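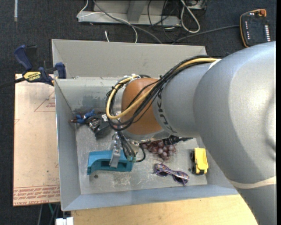
KUKA arm over the gray bin, gripper above the teal piece. Grapes, sunglasses and dump truck still to go.

Oct 2, 2023
Posted by Syafiqah Raju
2 min read

Search this notebook

Mixed bin again. Kohei wants a number he can put in front of the Pundow people, who keep asking when an arm can tidy a playroom. My answer hasn't moved since April: not yet, and I'd like to see it do one bin first.

Totals so far on this bin setup are 263 attempts, 150 of them good. Good means lifted clear of the wall and held until the arm stops over the drop point. Hammad wants to count anything that leaves the floor. I don't. If I pick up a toy and drop it on my foot I haven't put it away.

Notes on the objects, mostly for Clifford:

Teal piece - long body, arch at one end, hollow along one side. The planner likes the body. I'd try the arch, but I've been wrong on this one before.

Grapes - glossy and partly see-through, so I don't trust the depth there. Check the raw cloud before blaming the grasp.

Sunglasses - 31 misses logged, more than anything else we use. They lie low and the fingers want something with height. A kid of four gets them first go.

Dump truck - close to the right wall. Watch the clearance on approach, the walls slope and the planner's margin was set for the old Drodetti tote.

Blue figure - up against the left wall, limbs out. Same worry about the wall, and I wouldn't bet on which limb it picks.

Cable bundle: keep an eye on the loop at the wrist when the arm reaches across to the left. Jucélia has asked for more ties and I agree with her.

I timed myself clearing the same sort of pile by hand. Some 2 seconds an object, while talking. Hammad says speed comes later - maybe so, but he said that about the Nakpan gripper too.

To do: rerun with the wall margin cut, log the sunglasses separately, ask Kohei who told Pundow "playroom".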